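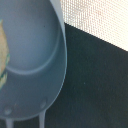
[costthorpe-home] Re: Packing a kitchen for a long move, where to begin?

Date: 27 March 2021
List: costthorpe-home

Hello to all,

I have read the question about packing the kitchen and I would like to answer it with some care. Please excuse my English, it is my third language and I write it slowly. I answer between the lines, as the rules of this list prefer.

> We are moving out of the house in Costthorpe in August and the new apartment
> is 2,502 kilometers away, so whatever we pack will spend several days in a
> truck. I have done small moves before, but always with a car and blankets.

We made a similar move three years ago, a little shorter than yours. I also had only done small moves. The difference is that in a car you know how each thing is lying, and you drive slowly when you hear it. In a truck there is no one to hear it. Everything must be packed as if the box will be turned on its side at least one time, and in our case I believe this is what happened.

> The living room and the bedrooms do not worry me. The kitchen worries me. Is
> it better to start there early and live out of a few boxes, or leave it for
> the last week?

Start early, but not with all of it. I divided our kitchen by how often my hand goes to a thing. The things from the top shelves went first, about six weeks before: the fish dish, the big soup bowl, the cake forms, the glasses for guests. We did not miss them even one time. Three weeks before, I packed the second group, which was the baking things, the mixer, the spare pans and most of the plates. For the last week we had one plate, one bowl, one mug and one set of cutlery for each person, one pot, one frying pan, a cutting board and a good knife. We washed after every meal. It was a little boring but it was possible.

One mistake I made: I packed the can opener in the second group. Then we had cans to finish, naturally, as we were trying to empty the pantry. Also keep out the scissors, a dish towel more than you think, and a trash bag roll. The tape should live in one place, and everybody in the house should put it back there. In our house this rule was not respected.

> We got two offers. Pusetti wants 3,105 for everything including packing
> material, and Sezer is cheaper but we have to find our own boxes. Has
> anybody compared them?

I cannot compare them, we used neither. I can only say that you should read what the word "everything" means in the first offer. In our contract it did not include wrapping paper for dishes, only boxes and tape, and we discovered this on the second evening of packing. Ask also if the boxes they bring include the strong small ones. Many companies bring a mountain of large boxes and people fill them with plates, and then no one can lift them.

If you choose the offer without boxes, begin now to collect. Liquor stores have boxes with divisions inside, and these are very good for glasses and for bottles of oil and vinegar. Boxes from fruit are not good for a long move, they have holes and the bottom is weak. Try to have boxes of only two or three sizes, even if you must refuse free ones. When all the boxes are different, the stack in the truck leans.

> How do you wrap plates? My mother put them flat with newspaper between, and
> I have read that this is wrong.

Plates should stand on the edge, like records on a shelf. I did not believe it and I packed one box flat, as my own mother did also, and the lowest plate in this box arrived with a crack across it. The standing ones arrived well. First put a thick layer of crumpled paper at the bottom of the box. Then wrap each plate in one sheet, corner by corner, and after every four plates put another sheet around the whole packet. Put the packets standing, close together but not pressed hard. On top again crumpled paper, until you can close the box and feel a small resistance.

Newspaper leaves black color on the plates and on your hands. It washes off from glazed plates, but on one old bowl with small cracks in the glaze it stayed. I would buy plain white paper for the dishes and use the newspaper only for filling.

For the glasses: stuff the inside first, then roll. Glasses with a stem need extra paper around the stem, so that it becomes almost as thick as the top. They stand, they do not lie. Mugs I wrapped the same way as glasses, with the handle covered double.

> What about the lids? I have a lot of lids.

Everyone has a lot of lids. I put each lid upside down on its own pot, with paper between, and I fixed it with a strip of stretch film around. Tape on the pot leaves glue, do not do it. The lids of plastic containers I packed separately, standing in a shoe box. This was also the moment when I found that many of them did not belong to any container, and I threw these away with great pleasure.

> Then there is the pantry. We have spices, flour, rice, half bottles of
> everything. Do you take it or give it away?

We gave away what was closed and ate what was open, as far as possible. Flour and rice are heavy and cheap, and you can buy them in the new place on the first day. Spices we took. I put all the small jars in one cake tin, with a kitchen towel in the empty places, and the tin went with us and not in the truck.

Half bottles of oil, please do not take. I took one. I closed it with film under the cap and put it in a bag and put this bag in another bag, and still the second bag was oily inside when I opened the box. If you must take such a bottle, put it in a bucket together with the cleaning things.

> My scale says one of my practice boxes is 19 kilos. Too much?

Yes, for me it is too much. It depends who carries, of course, but the last stairs of the day are longer than the first ones. I tried to stay under 15 for kitchen boxes. I also weighed some things alone from curiosity, and my big wooden board was 913 grams, much less than I thought, while the stone mortar was the heaviest thing in the whole drawer cupboard. The mortar traveled in a box of towels, at the bottom.

> Last thing, the drawers. Everything small is in the drawers and I do not
> know how to begin.

Take one drawer, empty it fully on the table, and make three places: pack, give away, trash. Do not make a fourth place for "later." I made it and it became the largest. Work only with this one drawer until the table is free again, then wipe the drawer while it is empty, it saves you the work at the end when you clean the house.

Knives: I laid them on a piece of cardboard, all in the same direction, folded the cardboard over and taped it, and wrote KNIVES on both sides in large letters. The peeler and the grater went in the same kind of packet. The person who unpacks will put the hand in the box without looking, and this person can be you, very tired.

For the cutlery we left the plastic tray as it was and wound stretch film around the whole tray many times. It arrived as it left, with each fork in its place. I recommend this very much.

About writing on the boxes: write on two sides and not on the top, as the top disappears when another box stands on it. I wrote the room, two or three words for the contents, and a number from 1 to 3 for how soon we would need it. "Kitchen, pots, 1." "Kitchen, cake forms, 3." There are still two boxes with the number 3 in our basement here in Sestus, and I think I will open them in winter.

One box should be the first-evening box. In ours was the kettle, tea, coffee, sugar, mugs, a sponge, dish soap, a roll of paper towels, a small pan, salt, a corkscrew, light bulbs and the phone charger. Put it last in the truck or, better, between the seats of your car.

I have plain white paper left over, a flat package of it, and also some divisions for glasses. If somebody from your family passes near Sestus before August, you can have both. Write to me off the list and I will tell you the street.

One question back to you: does the new apartment have upper cupboards? Ours had none, which we noticed only when we stood in the kitchen with the plates in our hands. If you can get a plan or a photo from the landlord, look at this first, it changes what is worth taking.

With friendly greetings from Sestus

_______________________________________________
costthorpe-home mailing list
Please cut long quotations before you reply.
To leave the list, send an empty message with the word "leave" in the subject line.

Previous message (by thread): Packing a kitchen for a long move, where to begin?
Next message (by thread): Free jam jars, collection only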